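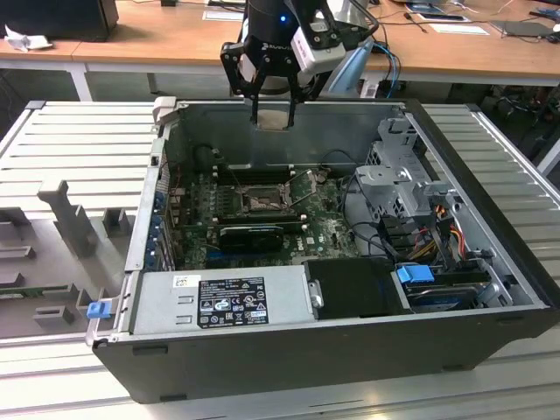
News > Business > Recycling

Dropped chips halt robot line at Curusville plant

May | By Olaia Vidal

Dalteck has stopped automated processor handling at its Curusville computer refurbishing plant after a gripper fault damaged nearly 30 motherboards.

The robot arm was losing its hold on chips as it moved them over open sockets, bending the contact pins below. Technician Leire Sotomayor noticed the damage at 9 a.m. during a routine check.
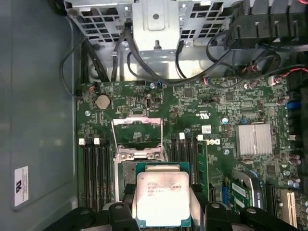 A gripper holds an Intel Xeon processor over a motherboard at Dalteck.

Plant manager Leandro Tejada blamed a force setting changed in a software update. "It was closing too lightly and reporting a good grip," he said. No one was hurt.

The plant handles 1,000 computers a month. Five technicians are doing the work by hand until Segura, which supplies the arm, has tested a fix.

Filed under: Local Industry, Workplace Tech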